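Friday drinks, and the question of the trays

2/21/25

I promised in my last post to write about the coffee round, so I do it now. We are a small office on the Tindham side of the river, and every Friday we order from Momside, the cafe downstairs. The order is always mixed: hot coffees in paper cups, cold drinks in the clear plastic ones. I like the iced tea most, also in winter.

The first thing I learned is to look at the lid. A flat lid is easy to hold from the top, but with the domed lid I prefer to take the cup lower, around the body. The sleeve also helps very much when the coffee is fresh.
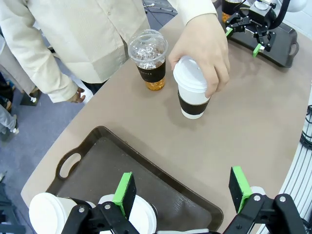

Coffee with its black sleeve, next to an iced tea with a lot of ice.

The trays are dark brown plastic with an oval hole at the end for the hand. I was looking for a nicer one from Tenon, but the plastic is simple to wash and I have no complaint. My only rule is to put the tall cups in the middle - I once lost two teas on the stairs, and I still think about it.

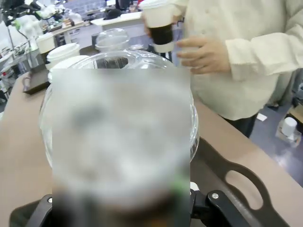
A big cold one in front, and a paper cup in the hand behind it.

Last September I changed my own order to something smaller, but it lasted only six days. Next week I will try the lemon one and write if it is too sweet.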